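Household Systems, Unit 4: Electricity at Home
Handout for the Wednesday group

Read this before class. Last term I asked people to read it before class and was met with the expressions of hikers who have been told there is another hill. Bring a pencil, a calculator (your phone will do) and your most recent electric bill. Cross out the account number if you are shy.

1. What you are paying for

The bill charges you for energy, and energy is power multiplied by time. Power is measured in watts. A thousand watts running for one hour makes one kilowatt-hour, which is the unit the utility sells you, much as the grocery store sells you potatoes by the pound.

People mix up the two constantly, including people who write advertisements. A kettle has high power but runs for a few minutes. A refrigerator has modest power and runs, on and off, until you move out. Over a month the refrigerator usually wins, and the kettle gets the blame because it makes noise.

To work out the cost of anything:

watts x hours used / 1,000 = kilowatt-hours
kilowatt-hours x your rate = dollars

Your rate is on the bill. It is rarely on the first page, where there is instead a drawing of a leaf.

2. Volts, amps and the one formula you have to know

Watts = volts x amps. A normal American wall outlet is nominally 120 volts. A common household circuit is protected by a 15-amp breaker, so 15 x 120 gives you 1,800 watts before the breaker objects. For anything that runs for three hours or more, the usual rule is to stay at 80 percent of that, or 1,440 watts.

Bernd Baumgart, who taught this unit before me, made everyone recite the formula aloud. I have dropped the custom, and the quiz scores have dropped with it. Draw your own conclusions and learn the formula.

Remember that the limit belongs to the circuit. Several outlets share one breaker, sometimes in different rooms, depending on what the electrician was thinking in the year your house was wired. The bathroom and the hallway may be on very close terms.

3. Adding outlets without adding electricity

A power strip gives you more places to plug in. It gives you no more power. This sounds too obvious to print until you visit an office in January and find two space heaters and a coffee maker sharing one strip under a desk.

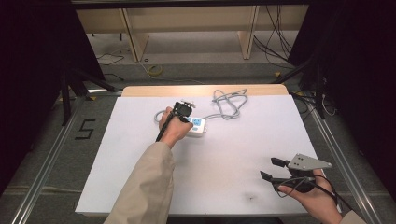
4. Rules for strips and cords

Look for the rating printed or molded on the strip and believe it. If it says 15 amps, that is the total for everything plugged into it.

Heaters, window air conditioners, microwaves and anything else that exists to get hot or cold should go straight into the wall.

Do not plug one strip into another. The trade term is daisy-chaining, a pretty name for a habit that fire inspectors write up all day long.

A strip and a surge protector are different things that often look alike. If it protects against surges, it will give a rating in joules. If no joules are mentioned, assume there are none to speak of.

Do not run cords under rugs. They get walked on, they can't shed heat, and you can't see the damage.

A plug that feels hot is finished. Unplug it and throw the strip away. Please do not put it in the drawer for later. We all have that drawer.

5. Standby power

Many devices draw a little power while doing nothing, which they have in common with several of my former colleagues. Each one is small. A box that takes 10 watts around the clock uses 0.24 kilowatt-hours a day, or just under 88 in a year.

Imke Gerlach from the afternoon group measured her own living room over July and has let me use the results. Her television, speaker, game console and printer together drew 96 watts with everything on and 11 watts with everything supposedly off. She was most offended by the printer, which she had not used since spring.

Before you go home and unplug the entire house, do the arithmetic. Eleven watts all year comes to a bit over 96 kilowatt-hours. That is worth a flick of a switch, though it won't pay for a vacation. Heating, cooling and hot water are nearly always the big items, and they are the ones we prefer not to discuss because they involve sweaters.

6. Worked problem

A student has one 15-amp circuit in a rented room. On it are a laptop charger (65 watts), a desk lamp (9 watts), a small refrigerator (157 watts while the compressor runs) and a hair dryer (up to 2,000 watts, according to the box).

Without the dryer: 65 + 9 + 157 = 231 watts, or just under 2 amps. No trouble at all.

With the dryer on high: 2,231 watts, or 18.6 amps. The breaker trips, the room goes dark, and the student's hair is half dry.

On the low setting the dryer takes 900 watts. Add it up yourself and decide whether the student makes it to class.

7. For next time

Find your breaker panel and read the labels. Then switch off one breaker and check whether the label told the truth. Warn the people you live with first, especially anyone in the middle of a video call.

Make a list of what is on that one circuit, with the wattage from each nameplate. If a nameplate gives only volts and amps, you know what to do. Add the figures and compare them with the limit in section 2.

Lists are due at the start of class, on paper. I will collect them at the door.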